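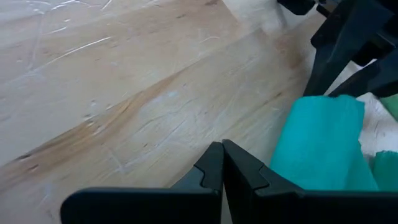

Ankica Atanasov has heard the pitch for the four-day week many times, and she would like somebody to show her the rota.

"Everyone sends me the same article," she says. "Happy staff, same output, Fridays at the lake. Then I ask who picks up the phone on the fifth day, and the talk gets vague."

Atanasov runs the office side of Alier, a small firm that handles bookings and billing for dental clinics. It has 18 employees. Last November the owners asked her to try a shorter week with full pay. She agreed to do it and told them she expected it to fail.

Did it? She shrugs. "Parts did. The billing people loved it, and their work got done. On the phones it was a mess. Patients don't get toothaches four days a week."

I put it to her that the phone team could have worked staggered days. She had tried that. Two people swapped shifts, one got sick, and she ended up answering calls herself until past seven.

Her bigger complaint is with the way these trials get measured. At the end of hers, staff filled in a survey by Onside, a consulting outfit the owners had hired. It asked whether people felt more rested. "Of course they did! I would feel more rested too. Nobody asked if the work had moved onto someone else's desk."

Kastriot Janevski, who answered phones at Alier during the trial and has since left, remembers it more kindly, up to a point. "I had a whole day with my daughter," he says. "But the other four were packed. I stopped eating lunch."

He would still take the deal again. Atanasov rolls her eyes when I pass this on - she liked working with him - and says that skipping lunch is exactly the kind of thing that never makes it into the report.

The report ran to 108 pages. She read all of it and found one paragraph on the phones.

Alier now gives the billing team every other Friday off and leaves the phone team on five days, with a bit more pay. She doesn't call that fair. The owners want to look at it again next year, and she has already asked them for two more people on the phones before anyone books another consultant.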